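Science Corner > Machines > When Robots Goof

Feb 19, 2024 | By Renata Quiroga

Have you ever reached for a glass of juice in the dark and knocked it over? Then you already know how Plikden felt. Plikden is the robot arm I work with, and last year it punched a box of crackers off a table. It was trying to pick the box up!

I fix robots when they goof, so I got to play detective. Before I tell you who did it, take a look at the tool we use for teaching. 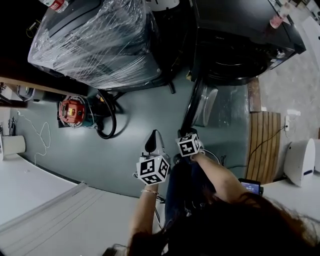
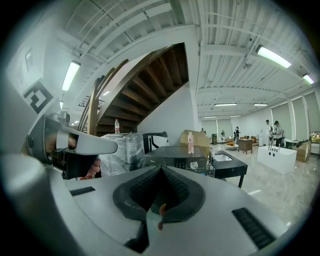

Plikden learns by copying. A person picks up a gripper (kind of like a robot's hand, but you hold it in yours) and does a job with it, over and over, while a computer saves every move. Later the robot tries the same moves by itself. But how does the computer know where the gripper was? One way is with a special sign it can look for. See the white blocks with black square patterns in the first picture, just above the wrists? A pattern like that is easy for a computer to find, a bit like spotting your friend's crazy striped hat in a crowd. The computer looks at how big the pattern seems and which way it tilts, and it works out where the gripper must be. There's a pattern like that in the second picture too, on the left, and it looks tilted.

So what could go wrong? Well, what if the computer can't see the pattern? Put your hand over your friend's striped hat. Poof, no more hat! In our case the thing in the way was a cable. Look how close that white cable is to the right wrist in the first picture. Ours had slipped a bit farther, and it lay across the corner of the block.

Now, you or I would say "hey, I can't see!" Our computer didn't. It made a guess. It said the gripper was still moving the way it had been moving before — straight ahead, nice and fast — when really the person had slowed down to be gentle with the crackers. And then it saved that guess as if it were true.

We had 237 lessons saved for that job. Only 3 of them had the bad guess in them, which doesn't sound like much, does it? But they all went wrong at the same spot, right in front of the box. Plikden copied the mistake along with everything else. Crunch.

My friend Veikko Lehtinen wanted to blame the pads at the tip of the gripper. Good thinking! If you look at the second picture you'll see they have tiny ridges, and ridges can help a gripper hang on to things. Worn-out ridges might let a box slip. But our box never got as far as slipping, so I knew the pads were innocent. (Sorry, Veikko.)

We fixed it in 2 steps. First we clipped the cables down so they couldn't wander. Then I changed the program so that when it loses the pattern it beeps and throws that lesson away. It beeped a lot the first day and drove us all a little nuts.

One more thing, and this part is serious. A robot with a wrong idea about where its hand is can bump a person just as easily as a box. It can't tell that it's wrong. Whenever Plikden moves by itself, we all stay behind the yellow line, and one of us keeps a hand by the big red stop button. If you ever visit a robot, ask where its stop button is and stand where the grown-ups tell you, even if the robot looks fast asleep.

In March we're going to try again with eggs. I've asked for an apron.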